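4.2 Where people put things down

I'll admit I went into the Dondine interviews expecting to hear about cupboards. We had 339 households on the books, and I'd drawn up a whole page of questions on pantry doors (my favourite page, too!). What people wanted to talk about was the bench, and who gets to leave stuff on it. Keys, school notes, half a loaf of bread – it all lands there, and then somebody has to shift it before tea.

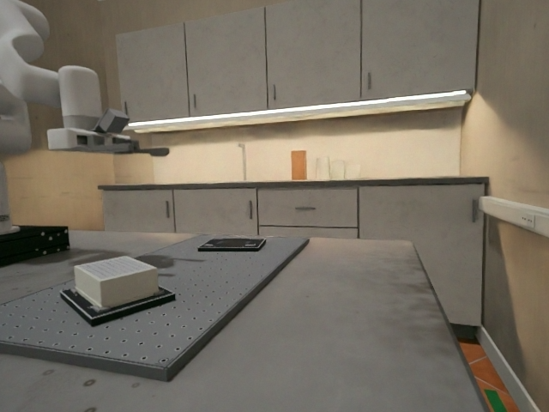

Vol. 9, p. 126

Figure 3. A kitchen-like room with a grey work surface and a backsplash.

Colour hardly came up, which surprised me. In Ovwood, 70 households told us they'd swap a cupboard for more clear bench, and a few had already done it. The Bolger families were fussier about height, mostly the ones with a keen baker at home. I've kept their answers apart from the rest, and I come back to them in 4.3 along with the Sosberg flats.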